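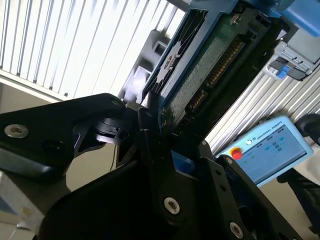 I'm Lumturie Dimitrov, and I started Bevus because I was tired of watching good technicians spend their whole shift pulling dead drives out of old servers (I was one of them, so I get to complain). We refurbish and retire storage for data centers, mostly out of our shop in Gullorano, and a good chunk of the handling now goes through the arm. It takes a hard drive, blue caddy and all, between two black jaws, and whoever is on shift keeps the teach pendant with its big red stop button close by. I still get a kick out of it!

People always ask me about jobs, so let's get to that. We were 14 people before the robot and we're 14 now, but the days look pretty different. Two of our longtime bench techs write the pick programs, and they're better at it than I'll ever be. The rest spend more time on testing and on the weird stuff, like bent pins, stripped screws and labels that don't match anything in Trakerell, our tracking system. Sore wrists used to be our number one gripe. These days it's the coffee.

It wasn't all smooth. Our first grip settings were way too cautious, and in September we had one week where we logged 1043 drives against a plan of 1256 and I barely slept. The crew fixed it, mostly by ignoring my ideas.

Want to see the cell, or have a pile of racks you need gone? Come on by! We're upstairs in the Kubíček building, and if the front door's locked just ring the bell marked Bevus.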